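About Skernside Evening School

Skernside Evening School teaches grown-ups things they meant to learn years ago. We run bookkeeping, conversational Spanish, upholstery, bread, basic plumbing and a writing class that has so far produced one novel and a great many first chapters. Classes start at seven. The kettle goes on earlier.

The school was started by two sisters, Jean and Wilma Cowie, above what used to be the Morrison shoe store on Clivier Street. Jean taught bookkeeping and Wilma taught upholstery, and for the first year each of them was also the other's best student. Jean will tell you she can still put a decent seat on a dining chair. Wilma does not claim to have kept up with the bookkeeping.

The sisters had a rule that a class would run if 5 people signed up for it. We kept the rule. It has given us some odd terms, including the fall when Intermediate Accordion made the cut and Beginning Computers did not. The neighbors across the alley remember that October better than we would like.

We moved to the Distholm building when the stairs on Clivier Street got to be too much for the sofas. Distholm was a button warehouse, then a carpet warehouse, then empty for long enough that the pigeons thought of it as theirs. It has wide doors, a freight elevator with opinions, and radiators that come in two settings, off and Brazil. Dress in layers. We put this in the welcome letter and people still turn up in wool.

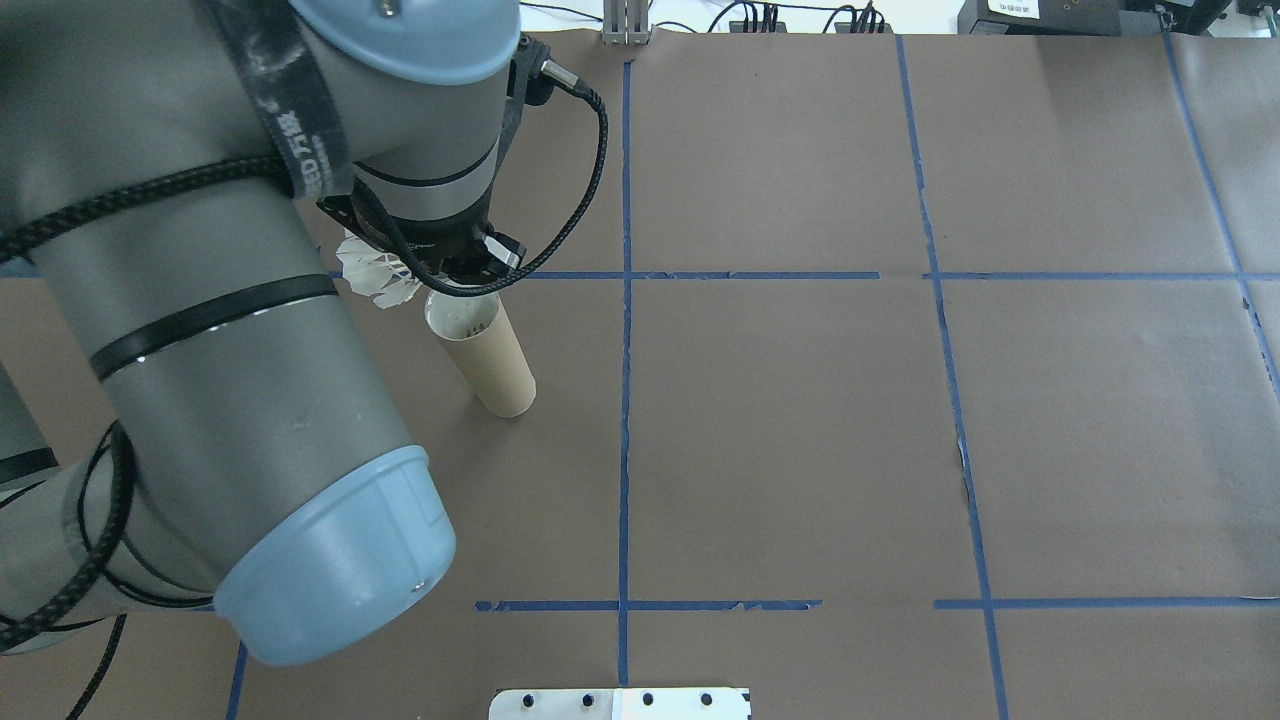

Erick Rweyemamu took over as director when Jean retired. He came to us as a student in the Tuesday bread class, complained about the sign-up form, and was invited to write a better one. That was his interview, although he didn't find out until later. He still teaches one course a term, usually plumbing, and he answers the main phone line himself when he can find the handset.

Leire Palacios runs the language program. Her Spanish classes have no textbook for the first month, a policy that alarms the sort of student who likes to buy the textbook in advance. You will talk, badly at first, with other people who are also talking badly. Around week four you get the book, and by then you have questions it can answer.

Anoma Sultana teaches bookkeeping from Jean's old notes, with the parts about carbon paper taken out. Her Sunday tax clinic in the front room is free to anyone enrolled in anything. Bring your receipts in whatever bag they live in. She has seen the bag before.

Wilma still teaches upholstery. She has been about to stop for as long as any of us have worked here, and we have learned to print the schedule with her name on it and say nothing.

What we don't do

We don't give degrees, grades or credit toward anything. You can have a certificate if you ask for one - the office prints them on the good paper - but it says only that you came, and what you came to. One student got a raise with hers. We make no promises about yours.

We also don't do refunds after the second class. Before that, just tell us it isn't for you and we'll send the money back without making a face.

Costs and enrollment

Most courses are $200 for the term. Upholstery costs $60 more, which covers webbing, tacks and padding but not fabric, because Wilma will not be held responsible for your taste. If the price is a problem, talk to Erick. There is a fund for it and the form is short, as you might expect from him.

Enrollment is by phone or at the front desk, from five in the afternoon on class nights. Use the side door. The front one sticks.

Page last updated 23 February 2026.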